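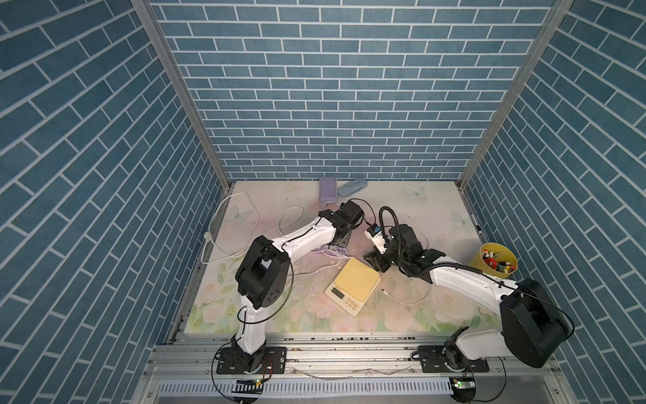 So I have finally cracked overnight oats, and it only took me six months of eating them badly.

Tomoyo was the one who got me going. We were moaning about breakfast on the train (I was holding a sausage roll at the time, so I wasn't in a strong position) and she said she makes five pots on a Sunday and doesn't think about it again until Friday. I nodded as if this was a thing I would obviously go home and do. Then I bought a box of cereal bars and carried on as before until May.

My first batch was dreadful. I'd used the jumbo oats because they were in the cupboard, and by Tuesday they were somehow still chewy AND sitting in a puddle. I put banana in as well, right at the start, and I would ask you all to please not do that. It goes brown and it makes everything taste of old banana, even the bits with no banana in them!

The second batch I made with instant oats, and you could have hung wallpaper with it.

Anyway, plain rolled oats are the ones you want. Mine come from Kobori, the little shop by the station in Vutville, where you fill your own tub and they weigh it at the till. Rokeya on the till says half the town buys them for flapjacks. I do 50 g of oats to 100 ml of milk, plus a big spoonful of plain yoghurt and a small spoonful of chia seeds. The chia is what stops the puddle. I was very sniffy about chia for years and I take it all back.

Stir it, leave it ten minutes, then stir it again before the lid goes on. The second stir matters more than you'd think – if you skip it the seeds all clump together at the bottom and you get a sort of frogspawn layer on your last mouthful. Ryota found one of those at his desk and hasn't accepted a pot from me since.

Fruit goes on in the morning, with the exception of frozen berries, which can go in the night before and leak a bit of purple juice down through the oats. Grated apple is lovely too, if you squeeze some lemon over it. I've tried dried apricots chopped up small and they were fine, a bit sweet for me. Natsumi puts peanut butter in hers and then a pinch of salt on top, and I thought she was showing off until I tried it. Now I have that one every Thursday because it's the day I have swimming after work and I need something that lasts.

Pots! I started off with old jam jars, but the necks are too narrow and you end up with oats on your knuckles. I've now got six wide ones with screw lids from Voster. They don't leak in my bag, even on their sides, and the lids survive the dishwasher if they go on the top rack. The labels don't come off, though. I've soaked them twice and I've still got gluey rectangles on all of them, so if you have a trick for that, the comments are open.

I make four pots at a time now, and not five. Day five is edible but it's a bit sad, and on Fridays I like to have toast.

Next I want to try a savoury one, with grated carrot and maybe some cheese. Shinji says this is disgusting and he'd like it kept on a separate shelf of the fridge. I'll report back.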